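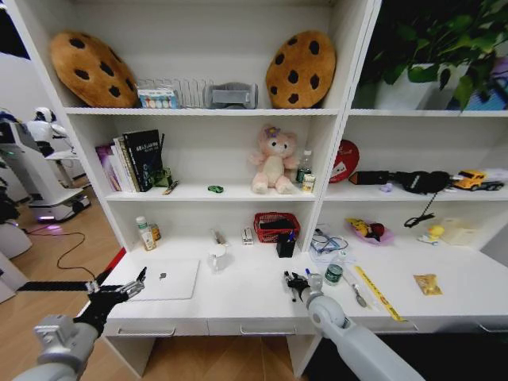

Two robot arms reach toward a desk and shelves at the Letura test room. The team's new planning software was released on 5/29/24.

Letura, a small company that writes control software for two-armed robots, has released a new version of its motion planner, named Aria. The company says the program can now plan the movement of both arms and all fingers together, also when the work surface is full of everyday things.

Older versions of Aria planned one arm first and then the other. The second arm had to wait or go a long way around, and on a crowded desk the planner often gave up and reported that no path was found. In the new version the two arms share one plan, which is checked again 30 times per second against the picture from the head camera.

"A desk at home is much harder for us than a factory table," said Xiomara Kapoor, who leads the planning group. "There are cables, clear bottles, soft toys, a cup close to the edge. The software must decide what it may touch and what it must leave alone, and it must decide this quickly."

The group has worked on the problem since March of last year. For its tests it uses a white shelving unit with a built-in desk, and the objects are moved to new places between the runs. The company has recorded 3,150 runs in this way. Each run is saved together with the plan that the software made, so that the engineers can later play it again and see at which moment the plan and the real movement became different.

Clear objects are still the most difficult part. A plastic bottle or a glass gives very weak depth information, and the older perception module sometimes treated such an object as free space. Aria now keeps a short memory of each object. If a bottle was seen in one view and disappears in the next, the planner continues to keep a distance from that place for up to 6 seconds.
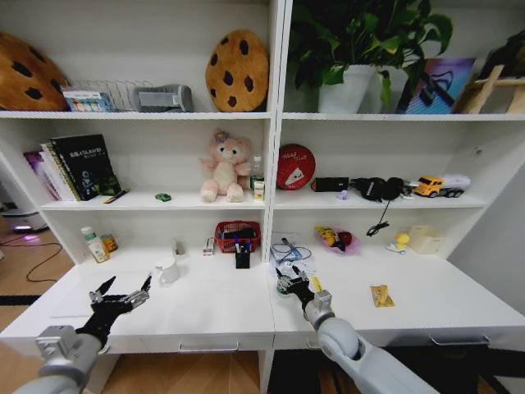 Thin and flexible things, such as cables, are handled in another way. The software does not try to find their exact shape. It draws a soft border around them and lets the hand come near at low speed. Kapoor said this was a compromise, and that her group had discussed it for a long time. A border that is too wide makes half of the desk forbidden for the hand, and one that is too narrow can end with a finger caught in a loop.

The release also brings a new viewer, called Draltine, which shows the planned path of each finger before the arm begins to move. An operator can stop the plan, change the goal by hand or mark an area as closed. Until now this was possible only by editing a settings file, and many users had complained about it.

Hazel Whitlock, a software engineer at the automation company Marchetti, has used a test version for 5 weeks. She said the viewer saves her much time, but she would like better error messages. "When it refuses a plan, it tells me only that there is a conflict," she said. "I want to know which finger and which object."

Letura answered that clearer messages are planned for the next update – together with support for hands with a different number of fingers. The company did not give a date for it.

The new version needs nearly twice as much memory as the one before, and it does not run on the oldest control computers that Letura has sold. Customers with these machines can stay with the earlier version and will continue to receive corrections for it. For all others the update is free of charge, and settings files from the earlier version can be opened without changes.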